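Sorting the kitchen by container, part two

In the last post I covered the drawers. The open surfaces took longer, mostly due to a disagreement with myself about what a surface is for. I had been treating the counter, the table and the low board as storage. They are work areas, and anything left on them overnight has failed to be put away.

The kitchen in question is narrow. There is one run of counter with the sink at one end, a set of shelves on the opposite wall, and a gap under the window that is too short for a cabinet. Total usable counter is 40 inches once the drying rack is down. That figure decides most of what follows.

The rule

Every small item belongs to a container, and every container has a fixed position. I got this from Elin Maddocks, who ran the stockroom at my previous job and applied it to fuses and cable ties. Her version had labels on everything. Mine has labels on the shelves only, as bins get swapped when one is being washed and the label would then be wrong.

The rule has one exception. Fresh food that will be eaten the same day may stay loose on the board until the evening. I tried to do without this exception for most of May and ended up with grapes in three different places, one of them the freezer.

The bins

I use open-top plastic bins with sloped sides. Sloped sides have two consequences. The bins nest when empty, so spares take up little more room than a single one. They also lose floor area for a given rim size, so a bin that looks like it will hold a row of jars often will not. Measure the floor of the bin and ignore the rim. Retailers give the rim dimension.

A flat rim is worth having. You can pick the bin up with one hand by the edge, and it sits properly on a shelf rail. The rolled rims on my older set flexed when full, and I have moved those to the shed.

For color, I settled on one strong color per category. Yellow or orange is incoming: things that have arrived and have not been assigned a place. The dull colors are for permanent contents. The strong color is deliberate, as the incoming bin is the one that should bother you. If it is empty, the kitchen is finished for the day.

Lids are optional. I have lids for 9 of the bins and use two of them, for flour and for onion sets. A lid adds a step, and I found that an item which needs a lid lifted before it can be put away will be placed on top of the lid.

The board

The low board is where sorting happens. It is pale wood, planked, and it goes on the floor under the window, where I can sit beside it. I know that some readers will object to the floor. The counter is too short to hold a bin and a spread of items at once, and the table is used for other things until evening.

Wood is the right surface for this. Metal cups do not ring on it, round items stop sooner than they do on laminate, and a pale background makes dark or small objects easy to find. It does need to be wiped and dried standing up. I oil mine when the grain starts to feel rough, with no schedule. 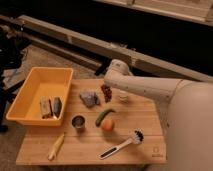
The order of sorting matters more than the speed. I go by how much damage an item can suffer, softest first. Grapes and anything else that bruises are handled before a single hard object is moved. Packets come next, then firm vegetables such as chilies, then cups and other rigid containers. Anything heavy goes last. Arwel Skyrme, who commented on part one, does it in the reverse order on the grounds that clearing heavy items makes space. He has a larger board. On mine, lifting a heavy thing over a soft thing is the most likely way to ruin the soft thing.

Small upright items are a separate problem. A narrow packet or a sponge will not stand in the middle of a bin. Put it in a corner, where it has two walls, and put the next one against it. Once the corner is established the rest of the row holds itself up. I used to buy dividers for this. The corner method works as well and can be washed in one go.

Cups

Cups are the item I see stored badly most often. People stack them by material, with steel in one stack and plastic or glass in another. I stack by diameter. Steel cups of the same nominal size vary enough between makers that they will jam if forced, and a jammed pair needs cold water in the inner one and warm water around the outer one to separate. I have done this more than once and would prefer not to.

Light plastic cups should not go under steel ones. The rim deforms over a few months and then the cup does not pour cleanly. Mine are stored rim down, on the second shelf, in a single layer. That costs some shelf area. I recovered it by getting rid of the egg cups.

A cup that is in daily use can hold small loose things while you sort: twist ties, a garlic clove, the clip from a bag. Empty it before it goes back. If it still holds something at the end of the session, the contents have no home and the incoming bin is where they should go.

Chilies

Whole green chilies keep best with the stem on, dry, in a paper-lined container in the refrigerator. Curved ones waste space if you lay them in at random. Lay them all facing the same way so that the curves match. The difference is larger than I expected – a tray that held 26 when I dropped them in had room left over when I lined them up.

I wipe them before storage and do not wash them. Washing happens at the point of use. The same goes for grapes, which I leave on the stem in small clusters. Pulled grapes open at the stem end and soften from there.

Objects with no category

Every household has some. In mine these include a doorstop, two kinds of string, a ball of clay that belongs to my nephew, and a key for a radiator we no longer own. The usual advice is to have a miscellaneous bin. I had one and it filled. A miscellaneous bin accepts everything by definition, so there is no point at which you are required to make a decision.

My replacement is a time limit. An object without a category can stay in the incoming bin until the bin is next needed for shopping. At that point it gets a place or leaves the house. The radiator key left. The clay now lives with the pastry tools, which is defensible.

Notes on part one

Wyn Jarman asked whether the drawer liners have moved. Two have, both in the cutlery drawer, which gets opened hardest. I have cut them slightly oversize and they are staying put so far.

Amado Dagdag asked how I deal with a second person in the kitchen who does not follow the system. Fixed positions help here, as a missing bin is noticed faster than a missing spoon. Beyond that I have no method.

Part three will be the shelves, including the bracket spacing, which I got wrong the first time and had to redrill.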